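Brukena Community Center
Gallery: Bags, Kits and Packing

Published 19 June 2021

Introduction

The Brukena Community Center maintains a stock of bags, tools and small supplies for loan to residents, clubs and visiting groups. The stock was assembled over several years from the equipment rooms of the former Sistard Hall and from items handed over when the Brinkmann building closed. It now fills the long room on the lower floor, together with the shelving that came with it.

This page brings together the notes prepared for the loan collection. Entries are arranged by the order in which a bag is made ready: the room, the shelves, the checking of the bag, the choice of contents and the packing itself. Captions have been kept short. Readers who need the full loan conditions should consult the printed guide at the front desk, where the current list of charges is also kept.

The catalog stands at 3,774 entries. Of these, more than 3,000 are small items, among them hand tools, fasteners, repair materials and spare parts. The remainder consists of bags, cases, cords, folding furniture and sports equipment. Numbers are given to individual items only where an item can be borrowed by itself. Screws, hooks and similar goods are entered by the box.

The Packing Room

The room was formerly used for Judo classes, and the name Judo Room still appears on the building plan and on some older keys. The mats were moved upstairs when the sports hall reopened. The wall bars were left in place and now carry the longer straps and cords, sorted by length.

Groups may reserve the room for up to 25 people. Packing is done at the benches or on the floor, according to the size of the bag. Shoes are to be left on the rack by the entrance, and food is not permitted past the inner door.

Shelves and Labels

Each shelf carries a letter and each section a number. The label on an item repeats both, followed by the catalog entry. Items returned without a label are placed in the gray tray by the desk and are not lent again until a new label has been printed.

Goods still in their store packaging are kept that way until first use. The card or box generally carries the size and the maker's directions, and these are copied into the catalog before the packaging is discarded. Empty packaging is not stored.

Bags on Loan

The collection holds 15 backpacks in regular use, together with shoulder bags and two hard cases. Backpacks are kept flat, one to a shelf, with the front facing up. Hanging was tried in the first year and given up, as several of the older bags had begun to lose their shape.

Any bag may be borrowed for a period of two weeks and renewed once. A bag reserved by another borrower cannot be renewed. Rain covers are lent separately and have their own labels.

Checking a Bag

Before a bag goes out, every pocket is opened and emptied by hand. Zippers are run from end to end. Straps are let out to full length, checked at the stitching and left loose so that the next borrower can adjust them. The loops at the top and bottom are given a firm pull.

Faults are written on the card kept with the bag – a torn lining, a missing zipper pull, a strap that slips – and the bag is moved to the repair shelf. Small repairs are carried out on the premises. Bags that need machine sewing are sent out at the end of each month, and borrowers should expect a longer wait during June, when the youth groups prepare for their summer trips.

Choosing the Contents

A standard repair kit contains a screwdriver, a pair of pliers, a roll of tape and a small box of fasteners. Groups may ask for a different selection, and the desk keeps lists for walking parties, stage crews and garden work. The lists were last revised when the Sistard stock was added.

Pointed tools remain on their cards or are fitted with a cap. Boxes are placed on the side of the bag nearest the wearer's back when they are heavy, and in the front pocket when they are light. Loose parts are never put directly into a bag.

Packing on the Floor

Larger bags are packed on the floor, where the straps can be spread out and the contents set down alongside. The things to go in are placed close by so that the list can be read off against them.

A dark olive-green backpack on blue carpet, its long shoulder strap stretched to one side, with a white and yellow box and a carded tool at its left. 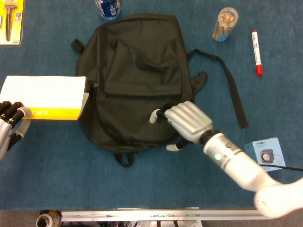 Returning a Bag

Bags are to be returned empty, with all pockets open. Contents are handed in separately, in the tray supplied, and are checked against the list while the borrower is present. Tools should be wiped clean. Used tape, opened fasteners and other consumable goods are noted and replaced from stock without charge, up to the quantity shown on the list.

A bag returned in wet weather should be reported as damp, even where the outside feels dry. It is then left open on the drying rack for two days before going back to its shelf.

Gifts to the Collection

The center accepts backpacks, shoulder bags and unused hand tools in working order. Bags with wheels, suitcases and electrical tools cannot be taken, as the room has no suitable storage for them. Gifts should be brought to the front desk during opening hours and should not be left in the entrance hall.

Visiting the Room

The packing room may be viewed on request whenever the center is open, except while it is reserved by a group. The entrance is on the garden side of the building. Step-free access is by way of the main hall and the elevator, and visitors who wish to use it should ask at the desk for the lower floor key.

Text from this page may be copied for use by clubs and schools, provided that the Brukena Community Center is named as the source.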